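Reading time: 3 min

Packing notebook – Oct 18, 2024

Order for Paucar, to go out with the Alten pickup. Large cartons from the new Buseck stock. I am writing this up at more length than usual so that whoever does the next batch can start from it.

Carton stock first. The flat cartons are on the bottom shelf in the store room, tied in bundles. The bundle on top was opened in September and some of those have soft corners, so use them for returns or internal moves only. Check the board at the flap edge before folding. If the flutes are crushed along the fold line the flap will spring back up under the tape. I threw out 3 today for that.

Bottom seams: one strip down the center, then one strip across each end. Eusebio Usuga has been doing the center strip twice, which is fine for heavy orders but uses a lot of tape. For this order once is enough. Let the strip run a hand's width down the side at both ends. Short ends are where the last Paucar carton opened up – the seam itself held.

Bubble wrap goes in bubbles facing the part. Line the bottom, then the long walls, then put the parts in, then fold the loose ends over the top. Don't stuff it. If the flaps need pushing to close there is too much in there, and the top bows and the tape lifts along one side a day later. If it rattles when tilted, add paper at the ends, not more bubble on top.

Weights written on the packing slip: parts 362, with wrap and carton 392. Both in the units the Alten form asks for, so no converting this time. Slip number is 617.
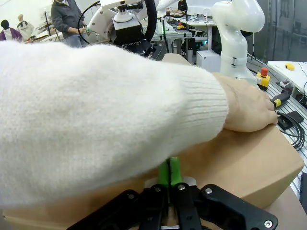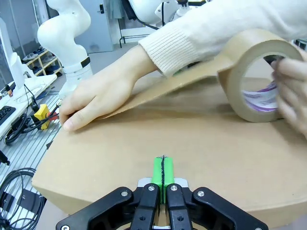
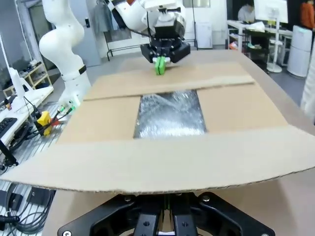
Large carton: hand flat on the top, tape coming off the roll, and bubble wrap inside the open flaps.

Closing the top. Short flaps in first, then the long ones. Hold the near end of the strip down with a flat hand, then draw the roll away with the other and keep it taut the whole way. If you let it go slack in the middle it puts in a wrinkle, and the wrinkle catches on the next carton in the stack. Rub it down from the center out to both ends. A bare palm is better than the plastic scraper, which leaves a mark on the board.

Long sleeves are a nuisance with this. Fluff on the sticky side and it stops holding at that spot. Push them up or keep the wrist high.

Tape: we have been buying the brown packing tape from Sudent. It comes off the roll quietly and doesn't split, but the start of the roll is hard to find once it has been cut flush. Fold the end under before putting a roll down. I tried it without the dispenser this morning and I prefer it by hand on the large cartons. On the small ones the dispenser is quicker.

Labels go on the long side, upper left, never across a seam. Put the slip in the clear pouch with the number facing out. Alten turned one away in September with the pouch on the bottom.

Still to do:
– order more paper fill, the roll in the store room is nearly down to the core
– ask Buseck if the large carton comes in a heavier board
– move the soft-corner bundle so it doesn't get picked up by mistake
– new blade for the flat knife
– tell Eusebio about the single center strip

Left the scissors in the drawer under the scale.

Contact | © 2024 Packing notebook | Back to top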